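How to Pick a Paint Color Without Trusting the Chip

Paint stores want you to choose from a two-inch chip under their lights. I wouldn't. A gray that looks calm in the store can turn baby blue by dinnertime.

Buy a sample pot and skip the peel-and-stick squares, which in my experience run darker than the paint. Roll two coats onto poster board and let it dry overnight. Tape it next to the trim, then look at it at 8 a.m., at noon, and again with the lamps on.

Be wary of "works in any room" lists. Pluvbridge Slate was on 11 of them when I was shopping, and it looked like wet cement in my north-facing hallway. Manzano, a warmer gray, did better there for the same money.

Online previews are worse. Your screen has its own ideas about blue, so use them to rule colors out and stop there.
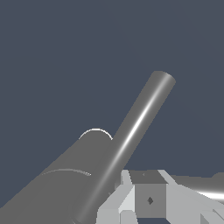 Dark gray and light gray on slate blue, computer rendered. Expect paint to look different.

Measure before you order. My hall came to 200 square feet, and the store calculator still tried to sell me an extra gallon. Write the formula number on the lid. Mine is 2187.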